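# Budgeting for hand-held grippers: buy a second pair now, or hire?

Posted in: Equipment and purchasing · July

We're a small group collecting manipulation demonstrations in people's homes. Mostly table clearing and putting things into baskets, with a bit of folding. At the moment we own one pair of hand-held grippers and one recording box, and I've been told I can spend £800 on gear before the end of the month. After that the money goes back and I have to apply again next year.

What I'd like is a second pair so that two operators can work properly, one gripper in each hand. The Drarkier grippers we've been looking at are £421 each from Poteo, so a pair is already over. The Clidex ones are cheaper but the jaws look narrower and I can't find anybody who has used them on soft items. Yüksel will hire us a pair by the week, with the cables and a hard case included, but the hire comes out of the same pot.

Things I'm not sure of:

- Is it worth buying one Drarkier and waiting for the other, or is a single gripper a waste of money?
- How much should I keep back for spares? I have no idea what wears out first.
- Poteo quote 7 weeks for delivery. Does the money have to be spent, or just committed? (I know that depends on our finance people, but what do other groups do?)
- Are there costs I haven't thought of?

We record on a laptop over cable. Nothing wireless. The homes are borrowed for a morning or an afternoon, so set-up time matters to us more than it would in a lab.

---

### Reply 1 · marked as accepted

I did this sum for our group last year and got it wrong, so take the parts that apply.

One gripper on its own isn't a waste if you split the pair you have. We ran for months with two people at one table, each holding a single gripper, passing things across and taking turns at the basket. It suits clearing tasks. It doesn't suit folding or opening boxes, where one person needs both hands. If most of your sessions are clearing, then a third gripper gives you one two-handed operator plus one single, and that covers a lot. Look at your task list and count how many tasks really need two hands on one person before you spend anything.

On price: £421 for one leaves you £379 out of the £800. I would hold most of that back for the smaller items, in this order.

**Jaw pads.** First thing to go. They get shiny and then they slip on plastic. Ask Poteo for the price of pads as a separate line on the quote, and ask whether they're sold singly or in sets. We bought too few and ended up paying postage again and again.

**Cables.** Buy one spare for every gripper and make the spares longer than you think you need. The supplied cables are measured for a desk. In a sitting room the laptop ends up wherever the free socket is, and the run goes round the furniture first.

**Screws and pins.** Cheap, and they do work loose. Get a small bag of the right size and the right driver to go with it, and keep both in the case.

**A second case.** Not needed until you have four grippers.
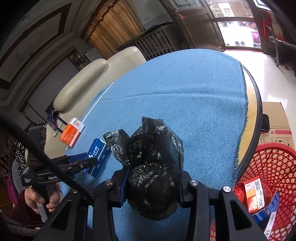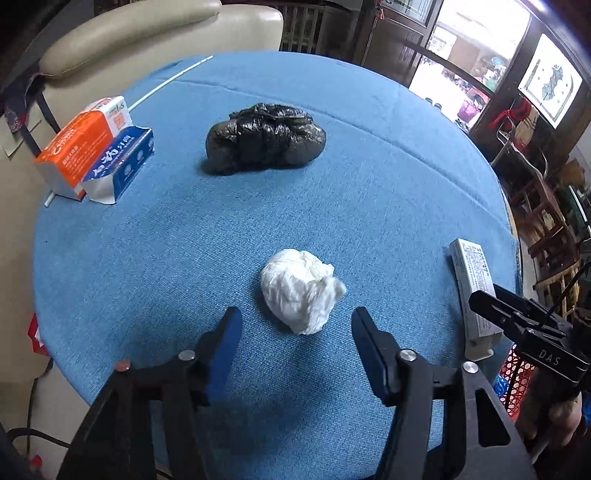 Props need a line of their own in the budget, and it's the one people leave out. You can get most of them for nothing, but things crease, tear and go missing, and you need the same type of item from one home to the next if you want to compare sessions. We keep a stock of ordinary household bits: empty medicine cartons, a toothpaste box, tissues, carrier bags. A black plastic bag bunched up like the one in the first of these is more useful for testing jaws than anything rigid, so if you get the chance to try the Clidex before paying, take a bag and a crumpled tissue with you. Cartons tell you very little. Any jaw will pick up a carton if you come at it from the right side.

The other cost I missed was cable management. With two people at a round table the leads want to be in the same place as the arms. In the first picture there's one looping right across in front of the other operator's gripper, and we had a lot of recordings like that before I bought clips and a reel of hook-and-loop tape. It's a few pounds. Put it on the same order so that it doesn't need a separate form.

On the 7 weeks: for us a signed purchase order counted as committed, and the goods could arrive after the cut-off. Other departments insist on the invoice being dated before the end of the period. Ask now and get the reply in writing. If it has to be invoiced, ask Poteo whether they'll invoice on order. Some suppliers will do that for a university or a registered company and some won't.

I'd hire from Yüksel only if you have a block of sessions already booked. Hire for a fixed week with five homes confirmed is good value. Hire "in case" is not – we had a case sit in the office for a fortnight when two households dropped out, and we paid for all of it.

So my suggestion for your £800: one Drarkier now, pads, spare cables, tape and clips, and put the second one at the top of next year's application.

---

### Reply 2

I'd disagree about buying a single. Mixed sets are a pain. Our third gripper came from a later batch and the opening width was calibrated slightly differently, so everything recorded with it had to be handled separately. If you can possibly buy as a pair, do. You are only £42 short on the grippers, and it's worth asking Poteo for a discount or for an ex-demo unit before giving up. They may say no but it's one email.

If they do come down, remember you will have nothing left for pads and cables, so ask whether those can come out of a consumables budget. In most places they can. Pads, tape, screws and props are all consumables by any sensible reading. Cables depend on who is looking at the form.

Also check whether your £421 includes VAT. The price on a listing page often doesn't, and that would change the whole calculation.

I have handled the Clidex briefly, at a stand, not in real use. The jaws are narrow, you're right. Felt fine in the hand and lighter than what we have. I only closed them on a pen so I can't say anything about soft items.

---

### Reply 3

just hire. we hired for 2 projects and never had to fix anything ourselves, if something broke we sent it back. only thing is read what it says about damage to the cables, that was charged extra

---

### Update from the original poster

Thanks all. Checked a few things:

- The £421 is with VAT included, so the sum in the accepted reply holds.
- Finance want the invoice dated inside the period. Delivery can be later. Poteo will invoice on order for us.
- I asked about ex-demo and they have none. No discount on two, but they'd drop the delivery charge.
- I went through the task list. Folding and box opening are a smaller part than I'd thought, most of it is clearing. A third gripper would do for now.

I've put in for one Drarkier, two sets of pads, three long cables and the tape. The pads and tape are going through consumables as suggested, which leaves a bit over, and I've asked Yüksel for a price on one week of hire in case we get a run of homes close together. I also asked Poteo whether the opening width can be recalibrated by the user, in view of what was said about batches. They're checking and I'll add it when I hear.

---

**Comment on the update:** If they say yes, ask for the calibration block to be included as well. Ours was listed separately and we didn't notice until the box arrived without it.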